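Speaker notes — "The Second Look: Why Critics Change Their Minds"
Archana Pathak, Todorova Film Evenings
9/4/22

Slides are numbered in the margin of the printed copy. Talk runs 40 minutes, then questions. Water is on the left side of the stand.

OPENING

Thank Ciarán for the introduction. Say the title again for anyone who came in late.
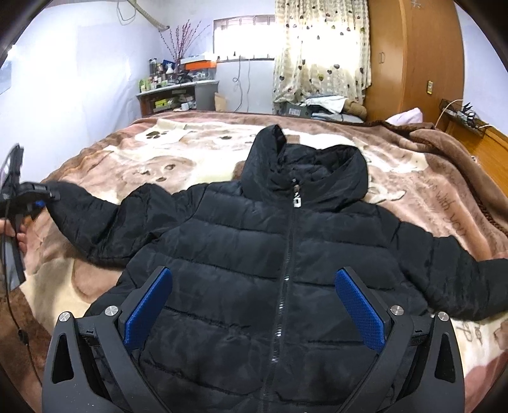
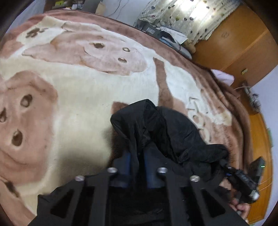

Start with the question from the flyer: if a critic gives a movie one star and gives it three stars ten years later, which review should you believe?

Ask for a show of hands. First review? Second? Don't comment on the result yet. Come back to it at the end.

WHAT A FIRST REVIEW IS

Written fast. Often the same night, sometimes with other critics talking in the lobby. The reader wants to know whether to buy a ticket, so the review has to pick a side.

Read the short passage from my own 800-word review of Memen. I called it "a long walk to a locked door." The editor liked the line and put it in the headline. I stood by it for eight years.

Pause here. People usually laugh at the headline.

Explain the plot in two sentences, no more. A customs clerk in a port town starts keeping the letters he is supposed to destroy. His brother finds them.

Don't give away the last scene. Some people will want to see it after this.

WHAT CHANGED

I watched it again when Senad Nikolaidis was putting together his season of harbor films. I only agreed to it as a favor. Three things I had missed:

The brother is in the background of the post office scene, long before he is introduced. I had complained that he came from nowhere.

The music stops when the clerk stops lying. I had written that the sound mix was uneven.

The ending is slow on purpose. I still think it's four minutes too long.

Play clip 1 (the post office). Keep the sound up. Wait until it finishes before talking over it.

A WORD AGAINST MYSELF

Some of this is age, and I should say so. I was 29 the first time and had never had to clear out a parent's house. Vasilis Kolev makes the opposite case in his essay in Editico: a second viewing is softer because the critic already knows the worst is coming and has stopped bracing for it. He thinks the first review is the only fair one. Read the paragraph I marked. Give him the full paragraph, it's a good argument.

My answer — a movie that only works once has still worked. But a movie that gets better has something in it that the first review left out, and the reader should be told.

THE DRARKIMPORT PROBLEM

It goes the other way too. Drarkimport got my highest rating of the year. I saw it again last winter and could hardly sit through it. Every joke depends on not knowing who owns the warehouse. Once you know, you are watching people wait.

Play clip 2. It's short. Let the room decide if it's funny.

Mention Mitiku Feyisa's letter. He wrote to the paper the week my review ran and said all of this, more politely than I would have. I didn't answer him then. I have since.

SHOULD THE OLD REVIEW COME DOWN?

No. Leave it up with its date and put the new one beside it. I have done this with Memen and will do it with Drarkimport. Stars are the hard part, because most sites only have room for one rating. If asked, say I would keep the first one and link to the second.

If running over, skip this section and go to the hands.

CLOSE

Ask for the show of hands again. Same question, same wording.

Tell them Memen screens here later in September, in the small room, with subtitles. Sign-up sheet is by the door.

QUESTIONS LIKELY TO COME UP

Do directors ever write in? Twice. One was kind.

Do I read other reviews before writing? Not before the first draft. Afterward, yes.

What about audience scores? They don't get a second look either. People rate once and move on.

Ciarán will call the last question. Collect the clips drive from the booth before leaving.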